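Milcombe Room Booking Records

Version 3, updated February

Overview

Milcombe is a small set of room booking records from a shared community and office building. It was put together for people who want realistic timetable data for teaching spreadsheets, testing calendar software or trying out scheduling methods. It covers 31 rooms and 2,000 bookings. Everything is stored as plain CSV and opens in any spreadsheet program.

Files

bookings.csv has one row per booking.
rooms.csv has one row per room, with its floor, seating limit and furniture type.
changes.csv has one row per cancellation or amendment. There are 400 rows.
notes.txt lists known errors by booking number.

Fields in bookings.csv

booking_id: whole number, unique, never reused.
room_id: matches room_id in rooms.csv.
start and end: local time, 24-hour clock. Daylight saving is already applied.
group_code: a random four-letter code standing in for the organisation that booked.
layout: one of rows, boardroom, joined, cleared or unknown.
status: kept, cancelled or no-show.

Bookings that ran past midnight are split into two rows with the same group_code and a value of 1 in the continued column. Join these before working out average booking length.

Room layouts

The layout column was filled in from the request form, so it records what was asked for. Groups often moved the furniture once they arrived. "Joined" means rectangular tables placed together to make a larger surface. "Boardroom" means a single large table that stays put. If the form was left blank, the value is unknown.

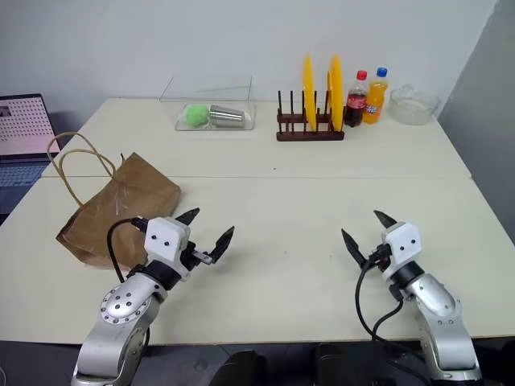 Joined layout: two rectangular tables with white tops, end to end.

The seating limit in rooms.csv is for the rows layout only. Joined and boardroom layouts seat fewer, and no separate figure is supplied.

How the records were prepared

The bookings were exported from Brundia, the building's old reservation system, and cleaned by hand. Names, phone numbers and email addresses were removed before the files left the office. Free-text comments were dropped as well. Spelling of room names was standardised against the current floor plan, and the former names are kept in the old_name column.

Known problems

The Rivadeneira Room and the Gevberg Room shared one room_id until they were divided by a wall. Earlier bookings for either room appear under R14.

No-shows were recorded only if front desk staff noticed, so the true number is higher. Don't use the status column to estimate attendance.

Another 600 bookings were left out of this version. Their end times were missing and could not be recovered.

Licence

Free to use, copy and modify, including for paid work. Please credit the Milcombe Room Booking Records and give the version number.

Contact

Corrections go to Glykeria Drakos at the building office. Include the booking_id and the file name.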